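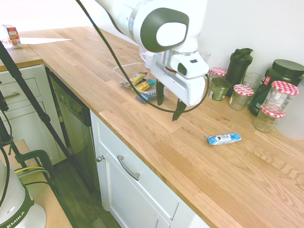

Xuân Khúc had promised it would put the snacks away by Sunday, and it was Wednesday.

"It did it last night," he said. He was on his knees by the dishwasher with the laptop open on the floor. "Twice."

"Did anyone see it?"

"I saw it."

I put my bag down. I had driven 12 miles because he'd called me at work and said the word breakthrough. He had said the same word in November, about the bread thing.

"Watch the bar," he said. "Don't watch the arm, everybody watches the arm."

I watched the bar. It lay on the counter in its blue and white wrapper and the bin waited behind it. He hit a key. The arm came down slowly, stopped, seemed to think about the jars along the wall, and closed its fingers on air an inch to the left.

"That's calibration," he said.

"What did calibration cost?"

"You always ask that."

"You always owe me money."

He typed for a while. He had named the program Grella, after a dog we had as kids, and I think he expected that to soften me. Grella had never fetched anything either.

The second try touched the wrapper and turned it a little. The third got hold of one end, lifted it as high as a mug – I'll give him that – and dropped it. He wrote something in a notebook. I could read the line above it from where I stood: attempt 102.

"How many of those worked?" I said.

"Seven."

"You said twice."

"Twice last night. Seven altogether." He looked up at me. "Seven's a lot, if you'd been here for the first ninety."

I picked up the bar, and he made a noise as if I'd stepped on his hand.

"Put it back. Same angle."

I put it back. He came around and moved it with one finger, then moved it again, and went back to the floor.

"Okay," he said. "Hundred and three."

I took off my coat.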